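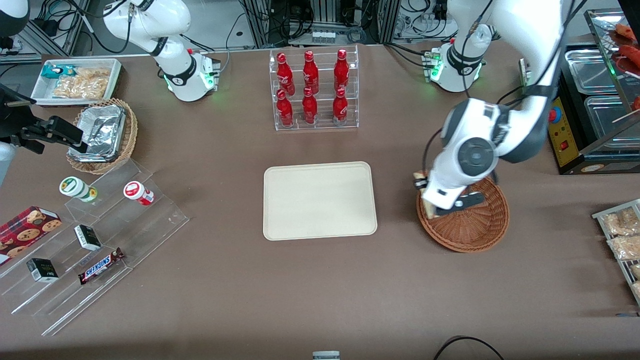

The snack counter cell, with the left gripper over the round wicker basket and the serving tray still empty.

Fixing early release over the baskets on a two-arm snack counter

This page covers one fault: the left gripper opens before the food item is down in the basket. The item lands on the rim, tips, and ends up on the table or half under the tray. The fix takes most of an afternoon, and the longest part is the retest at the end.

The steps were written for our counter, which runs two arms under the Grondero cell controller with Tindel gripper drivers. If your cell uses something else, the menu names will differ but the order of work should hold.

What the fault looks like

We first logged it in June. The arm picked up the bread item normally, carried it across, started down over the basket, and let go high. The run log showed a clean finish every time, so the counter reported orders as served when they were not. Khải La spotted it by comparing the log against what was on the table.

Check that you have the same fault before changing anything. The signs are:

The pick is good and the item does not slip during the carry.
The release comes on the way down, before the arm stops.
The log says "place complete" with no warning.
Bottles and boxed items place correctly.

If the item slips while the arm is moving sideways, you have a grip force problem and this page will not help.

Cause

The place routine watches the force at the wrist. When it feels contact, it assumes the item has touched the bottom of the container and opens the fingers. Our threshold had been set with the flat beige tray, where the only thing to touch is the tray itself. A wicker basket has a raised woven rim. If the item brushes the rim on the way in, the wrist feels a small push, and the routine takes that for the bottom.

A wide item makes it worse. A sandwich held a little off center will catch the near edge of a shallow basket nearly every time.

Before you start

Put both arms in hold, then press the emergency button for the cell. Do this even if you only plan to move a basket. The green rings on our arm bases are lit whenever the arms have power, so do not read green as safe to reach in. On our counter the food warmer has its own red button on the yellow panel. That one stops the warmer only. Iason Michailidis has put this in the shift notes after someone pressed it expecting the arms to stop.

Switch the warmer off if you will be working on that side.

You will need the Lill teach pendant, a steel ruler, masking tape, and a few items of the size you normally serve. Stale bread is fine.

Step 1. Mark the basket

Put the basket where it belongs and tape four short marks on the tabletop around it. Baskets are light and get nudged. Ours had drifted toward the tray, enough to put the rim directly under the descent path.

Step 2. Measure the rim

Hold the ruler upright against the outside of the basket and read the height of the rim at its highest point. Wicker is uneven, so turn the basket and take the reading on each side. Keep the largest one.

Step 3. Move the approach point

Release the emergency button, reset the controller, and bring the left arm up in teach mode at the slowest speed. Open the place routine and find the approach point. Jog the arm until the middle of the held item, and not the middle of the gripper, is over the middle of the basket. With long items these can be well apart.

Save the point under a new name. Do not overwrite the tray point, which is still needed.

Step 4. Add a release height

In the place routine, add a height condition so that the fingers cannot open until the bottom of the item is below the rim reading from step 2. In Grondero this is "minimum release depth" on the second page of the place settings. Leave the force check on. Both conditions now have to be met.

Step 5. Decide what happens on early contact

With the height condition alone, an item caught on the rim will be pushed down until something gives. Set the early contact action to "stop and lift." Ours lifts, shifts toward the basket center by 14 mm, and tries again. We allow 2 tries and then the arm holds and calls for a person. Do not set it to retry without a limit. We did that for one morning and flattened a lot of bread.

Step 6. Retest

Run the place routine slowly with one person at the emergency button and nobody reaching over the table. Try the item centered, then off center to each side, then turned a quarter. Watch the rim as well as the fingers.

When that looks right, go back to normal speed. We ran 200 places with the basket on its marks and then moved the basket on purpose to see the hold come in. The full log for the cell is kept at 500 cycles before the oldest lines drop off, so save a copy before you begin.

If it still releases early

Look at the finger pads. A torn pad lets the item droop, and the bottom will be lower than the routine thinks. We buy ours from Ziletti and change them when the edge starts to lift.

Check which arm is running the routine. The right arm on our cell carries a different two-finger tool on a bracket, and its tool length is stored separately. Copying the left arm's settings across will put the release height wrong.

Last, check the container type on the order. If it still says "tray," the old point and the old threshold are in use.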